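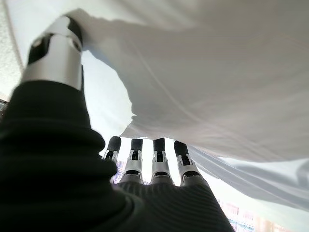 MINUTE TO THE HOUSE
Lulten Residential Estate, Equipment Office
2023-01-02

1. The House will recall that it approved the purchase of one pair of hands, the Mockus pattern, at a price of 3571, with 663 set aside for sleeves and fingertips. The hands are to serve the upper floors, where the beds are made and the linen is changed.

2. The Equipment Office had recommended the Clilen pattern, which was cheaper. The House preferred the Mockus on the ground that it had thumbs of the right length. This Office records its disagreement and does not wish to reopen the matter.

3. Fingertips are the chief expense. The supplier, Skultard, sells them in boxes of 10 and will not divide a box.
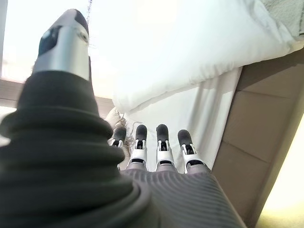
4. The former Housekeeper has written again from the coast. She asks whether the hands fold the top sheet back by the width of a palm, as she did for the whole of her service, and if so, whose palm. The Office has no budget line under which to reply.

5. It is proposed that a second pair be ordered in February. The residents of the east rooms have requested it – in writing, and all in the same handwriting.

6. The Office has compared the handwriting with that of every resident and member of staff. It matches none of them. The letters are very neat, and the paper has been folded back at the top by the width of a palm.

7. The House is asked to approve the order.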